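Troubleshooting log: shift-bid page kept dropping my union vote code
By Natália Hudec
May

I said in the crew chat that I'd write this one up if I ever got to the bottom of it, so, well, I have a fix and most of an explanation. Grab a coffee, it's long.

Quick background for anyone outside our base. I fly cabin crew at Uvano, and I also look after the online side of things for our local (which mostly means people text me when the site is down). We opened the strike authorization vote on a Vatum ballot page. Every member gets a one-time code, types it in along with a crew number, votes and goes back to bed. We had 1494 eligible people and a fairly short window before talks with the company started up again, so I was not in the mood for bugs.

First report came in at 6:40 in the morning from Remo Bianchini, who was sitting in a crew room between two short hops. His code was accepted, the ballot opened, he picked his answer, and the page threw him back to the login with "Session not found." He tried again and got "Code already used." So now he's got no vote and no code. Great!

I asked him for the usual: which phone, which browser, on the company wifi or his own data. He was on the crew room wifi. I reissued the code and told him to switch to his own data, and it went through first time. I closed the ticket feeling very clever.

By lunch I had 16 more of the same thing, and plenty of those folks were at home on their own internet. So much for clever.

What I tried, in order:

1. Cleared cookies on my own phone and went in with a test code. Worked fine.

2. Same again on the old tablet my sister gave me. Worked fine, slowly.

3. Opened the link from the email instead of typing the address. Worked fine.

4. Opened the link from inside the roster app, where we'd also posted it. Boom, "Session not found."

I did number 4 three more times to be sure, and it failed every time. I was so happy to see an error message, you have no idea.

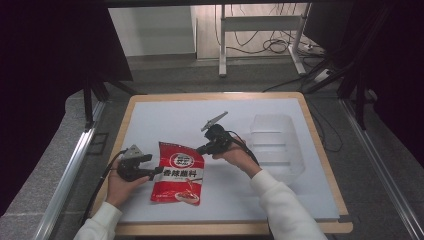 Next I called Ubaldo Cattaneo at Josasetti, the outfit that hosts the ballot page for us. He had me read out the address bar at each step, which was tedious but it got us there. The roster app opens links in its own little built-in browser. When you tap through from the login to the ballot, that browser hands you over to the phone's normal browser, and the session stays behind. The ballot page still draws itself so it looks like you're in, but when you hit Submit there's no session attached to you. The code, meanwhile, gets marked as used at login and not at submit. That second part is what bit everybody.

Ubaldo checked the server log while I was on the line and found 28 codes marked used with no ballot behind them. That was our 17 plus 11 people who hadn't said a word. I was more worried about those 11 than anything else in this whole mess. In a strike vote you really don't want someone thinking they voted when they didn't.

What we changed:

- Pulled the link out of the roster app and put up plain text telling people to type the address into their normal browser.

- Josasetti moved the "used" flag so it's only set once a ballot is saved. They had that live by 9:15 that night.

- Voided the 28 stuck codes and sent new ones. The log shows which code got stuck and never how anyone meant to vote, so secrecy is fine. (Osvaldo Zanetti, our branch chair, wanted that in writing and he got it.)

- Kept the window open an extra 24 hours, which the rules allow if there's a technical fault.

I ran my roster app test again the next morning with the old link, just to see. It still loses the session, but now you can log back in with the same code and finish. I can live with that.

Still open: the French version of the error page says the code has "expired" when it means "used." Ubaldo has it on his list. Also the confirmation email takes up to 20 minutes to arrive, so please don't message me at minute three.

If you got a second code and you're not sure which one to use, it's the newer one. The old one won't do anything.

Comments

Marlies Hämmerli
I was one of the 11! Had no clue until the new code came. I saw the ballot, tapped Submit and put the phone in my bag without looking. Voted again last night from the laptop and got the confirmation email.

Remo Bianchini
So my wifi was innocent. I've been blaming that crew room router all day.

Natália Hudec
Replying to Remo: innocent this time. It's still terrible.

Osvaldo Zanetti
Thanks for this. Can we get the same check done on the pension survey before it goes out? It uses the same login.

Natália Hudec
Yep, already asked. Ubaldo says the fix covers both, but I'll run a test code through it first.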